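Rapport de projet de deuxième année
Apprendre par l'exemple : téléopération d'un bras imprimé en 3D pour ranger des bouteilles
Projet Niltirau, rendu de mai

1. D'où vient le sujet

Quand nous avons choisi ce projet, nous pensions très sincèrement que la partie difficile serait le code. Nous avions tous les deux un peu d'expérience en programmation, presque aucune en mécanique, et l'idée de guider un bras à distance pour lui montrer un geste nous paraissait presque un jeu (notre encadrante a souri, et nous comprenons maintenant pourquoi !). L'objectif était simple à énoncer : saisir une bouteille en plastique vide couchée sur une table et la déposer dans un carton ouvert, d'abord en pilotant le bras nous-mêmes, puis en laissant un modèle reproduire ce que nous lui avions montré.

Nous avons baptisé le projet Niltirau, et la petite bibliothèque d'enregistrement que nous avons écrite s'appelle Olmedo. Elle reçoit les positions des articulations, les images des caméras et les commandes de l'opérateur, puis range le tout dans un dossier par démonstration.

2. Le geste, vu de près

Une bouteille vide a l'air d'un objet facile. Elle est légère, elle ne casse pas, et tout le monde en a à la maison. Seulement, elle roule au moindre contact, et un doigt de pince qui arrive un peu trop bas la pousse au lieu de l'attraper. Il y a aussi la question du plastique transparent, qui laisse deviner le bois à travers et qui renvoie des reflets, alors que l'étiquette rouge, elle, se repère très bien.

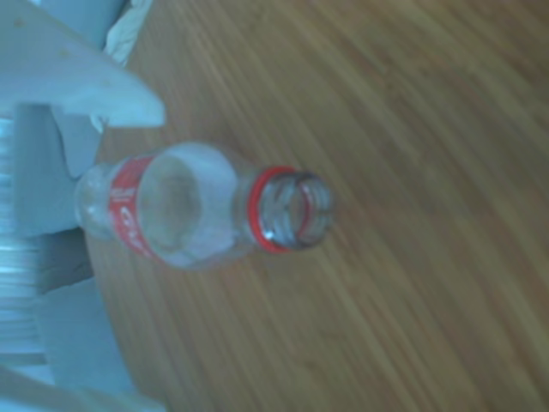 Nous avons donc pris l'habitude de viser le corps de la bouteille et de descendre lentement, en gardant la pince largement ouverte jusqu'au dernier moment. Au début, chacun de nous avait sa propre manière de faire : l'un arrivait par le côté, l'autre par le dessus, et les deux séries mélangées donnaient un modèle hésitant qui s'arrêtait à mi-chemin. Après une longue discussion (et pas mal de thé), nous avons écrit une consigne commune et recommencé les enregistrements depuis le début. C'était décourageant sur le moment, mais nous le referions volontiers.

3. Installation et prises de vues

Tout s'est fait sur une table en bois, avec le bras installé près du bord opposé et le carton posé sur la droite. Les positions de départ des bouteilles changeaient d'un essai à l'autre, pour éviter que le modèle n'apprenne par cœur un seul trajet. Les câbles nous ont donné bien du souci, et nous conseillons à ceux qui reprendront le projet de leur laisser assez de mou avant de les attacher.

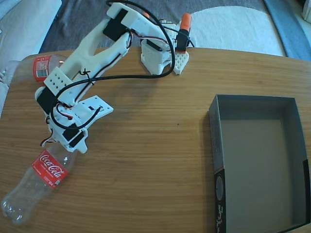 Figure 2. Le bras au-dessus de la table, deux bouteilles couchées à gauche et le carton à droite.

4. Résultats

Nous avons conservé 100 démonstrations, après en avoir écarté 36 pour des raisons variées : bouteille tombée de la table, enregistrement interrompu, opérateur distrait. Le modèle entraîné sur cet ensemble a ensuite été évalué sur 100 essais autonomes, dont 77 réussis. Nous comptons comme réussi un essai où la bouteille finit entièrement dans le carton, sans aucune aide de notre part.

La plupart des échecs viennent de la saisie. Quand la bouteille est bien prise, le transport se passe presque toujours correctement, et nous avons encore un petit pincement de fierté en regardant ces séquences.

5. Ce que nous aimerions poursuivre

Il faudrait enregistrer des démonstrations de rattrapage, dans lesquelles l'opérateur manque volontairement la bouteille puis corrige son geste. Nous n'en avons que très peu, et le modèle ne sait pas bien quoi faire quand la bouteille a roulé. Nous voudrions aussi essayer avec d'autres formes de récipients, et à la lumière du soir. Le code d'Olmedo et la consigne de téléopération sont joints en annexe, avec nos notes de réglage.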